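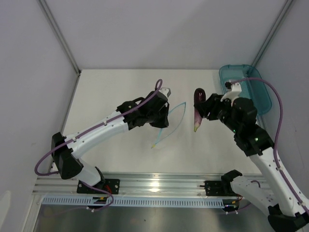 The right gripper with the eggplant, held around the middle.

Section 3. Teaching the bagging task by remote control

I'm assuming you've got both arms homed and the Karras software running. If you haven't, go back and do that first, I'll wait. You'll drive the arms with the Stinach hand controllers while the Gristidum recorder saves everything you do.

1. Put the produce and the bag where both arms can get at them without stretching. I keep mine near the middle of the table.

2. Run each arm slowly through its full reach and watch the cables. You want slack at the elbow and at the wrist.

CAUTION: Hit Pause before you put a hand inside the enclosure. I mean every time, even to nudge one vegetable.

3. Press Record, wait for the beep, and pick up the first piece. Take it around the thick part - the ends love to slip out.

4. Close the other gripper on the edge of the bag, right at the zipper strip. Switch to the wrist view for this, because from the side view I always think I've got the film when I've missed it by a hair.
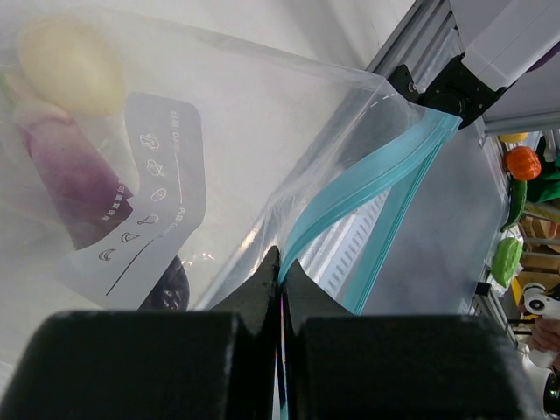

Wrist view: fingertips closed on the bag's edge, produce inside.

5. Lower the piece through the opening, let go, and back straight out. If you swing sideways on the way out you'll drag the bag along with you (ask me how I know!).

6. Press Stop and mark the take Keep or Toss. A fumble you recovered from is still a Keep.

NOTE: Do 10 takes, then rest your hands. Fotis Papadakis did most of the original set for us at Runditz, 2,701 takes, and he swears his late-in-the-day ones are the sloppiest. I've watched them and he's right.

NOTE: You can start training with fewer, but I'd wait until you have about 2,000 Keeps. Vary the starting spots as you go, and turn the pieces different ways too.

If the recorder won't beep at step 3, see Section 7, which Timothée Guillot rewrote for the new firmware.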